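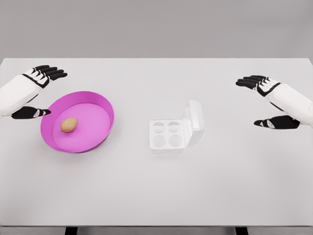
How long do eggs keep once you get them home? Four to five weeks in the refrigerator, as long as they stay in the carton and away from the door.

That question came up more than any other after the February issue, when we ran the piece on buying direct from farms. The date on the carton causes most of the confusion. A sell-by date is for the store. An egg that has been kept cold is usually fine for a few weeks past it, and a lot of people are throwing out good food.

The door is the worst shelf in the refrigerator for eggs, even though many models come with a little rack there. It warms up every time somebody reaches for the milk. Put the carton on a middle shelf toward the back, but not against the rear wall, where eggs can freeze and crack.

Washed and unwashed eggs need different handling. Store eggs in this country have been washed, which takes off the natural coating on the shell, and they have to stay cold from then on. Eggs from a neighbor or a farm stand may not have been washed. Those can sit on the counter for a couple of weeks, but once they have been chilled, keep them chilled. Ask the seller if you aren't sure which kind you have.

Keabetswe Shezi keeps hens out on the Proltley road and sells at the Trullow market. She writes the laying date on each egg in pencil and suggests doing the same at home if you buy from more than one place. Use the oldest first. For hard boiling, she saves eggs that are at least 9 days old, as very fresh ones are hard to peel.

The float test still gets passed around. Set the egg in a bowl of cold water. A fresh one lies flat on the bottom, an older one stands on end, and a very old one floats. It tells you the age — it does not tell you whether the egg is safe. If you crack one and it smells bad, throw it out and wash the bowl.

Eggs can also be frozen, but not in the shell. Beat whole eggs lightly, pour them into a small container, and write the number of eggs on the lid. They keep for a year. Whites freeze well as they are. Yolks turn thick unless you stir in a pinch of salt or sugar first, so note which one you used.

Spring prices at the market are down a little from winter, and most stands have plenty. Fulvio Marino at the Bianchini stand takes back clean cartons in any size. Leave them in the crate by his table, lids closed, and please no foam ones with broken corners. His stand opens at 9 and he packs up when he sells out.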